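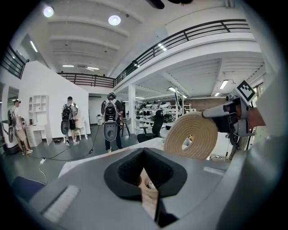 Cotton webbing for bag straps - converted!

clarby_stitcher
Posted July 21, 2021

I've been making tote bags for years with self-fabric handles, turning those horrid narrow tubes with a safety pin and swearing. Last month I tried cotton webbing for the first time and I can't believe I waited. Cut, fold, sew a box with a cross in it, done! I had six bags finished before tea. The pattern is the Gundia tote, the big one with the flat base, and I cut the straps at 52 cm each, which sits nicely on my shoulder with a cardigan on (too short with a winter coat, I'd go longer).

What does everyone else do about the raw ends? I've been folding them under twice and it's a proper lump to get the needle through.

moth_and_bobbin
Fold once, not twice. Zigzag the cut end first, then fold it and sew your box. Two folds of heavy webbing plus the bag hem is asking for a snapped needle. Lovely to see another convert though!

Jade Birkett
I'm going to stick up for self-fabric handles. They match, they wash at the same rate as the bag, and you don't have to turn them if you fold the strip in four like bias binding and topstitch both sides. Cotton webbing shrinks. I made a set for the school fair with it and after one hot wash the handles had puckered the top of every bag.

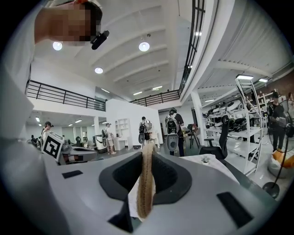
clarby_stitcher
Ooh, I hadn't thought of shrinkage. Did you prewash it?

Jade Birkett
No, and I would now. Put it in a pillowcase with the top tied or it comes out in one enormous knot.

Naylor
Prewashing makes it go floppy, in my experience. I steam it instead, a good slow press with a damp cloth, 15 minutes for a long piece. It takes up most of the shrinkage and keeps the body. For ends I use a dab of fabric glue before cutting, straight through the glued bit once it's dry.

moth_and_bobbin
Can't agree on the glue, it gums up my needle every time. A strip of masking tape does the same job and peels off. But the steaming is a great tip, pinching that.

Firnar
What about edges? The ends I can manage, it's the long sides that go on mine, right where they rub on the shoulder.
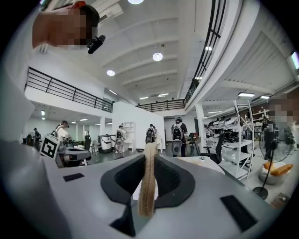 Tan strap, slightly frayed along the stitched edge.

Naylor
If it's only fuzz, trim it and run a line of stitching just inside the edge, longish stitch, matching thread. Once the weave has opened up I'd replace it.

Firnar
Thanks, will try the stitching. I was using a tiny stitch before and I wonder if that was cutting the threads.

Jade Birkett
Very likely! Go longer, and put in a new jeans needle. Still think you should all try the fold-in-four method, mind.

clarby_stitcher
All right Jade, I'll make one bag each way in August and report back. Does the fold-in-four strip want interfacing?

Jade Birkett
Not for canvas. For thin cotton, yes, medium iron-on down the middle two quarters only.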